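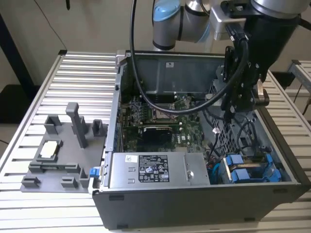

Re: [refurb] Cleaning out the older towers

From: Araba Agbeko
To: refurb list
Date: Sun 22 December

On the question of whether to lay them down or leave them standing: lay them down, side panel off, open side up. You can get at the graphics card and the power supply without holding anything in place with your other hand.

> I have three of the old towers left from the Rovness batch. Two of
> them are full of dust and one shuts off after a few minutes. Do I need
> to pull the power supply to clean it, or can I leave it in? Also, do we
> still want the drive brackets, or do those go in the metal bin?

Leave the power supply in for cleaning. Unplug the tower first and let it sit. Blow through the vents in short bursts and hold the fan still with a pencil. Don't open the supply itself. If you do have to swap it, copy the ratings off the label before you order anything. Bevance sent us the wrong wattage in March and it took 11 days to sort out.

For the one that shuts off, look at the CPU cooler before you blame the supply. Clean off the old paste, put on new, and check that the cooler sits flat. Then take the graphics card out, wipe the contacts, and put it back. Push until the latch clicks.

Keep the drive brackets, and any plastic tabs that go with them. We are short on those. Bare drive screws go in the jar on the Abugri shelf.

Check that no cable is resting on a fan before the side goes back on. Tie the spare power leads together and tuck them by the drive cage.

The log sheet for tower 1,422 is missing its memory line. If you have that one, please fill it in.

Araba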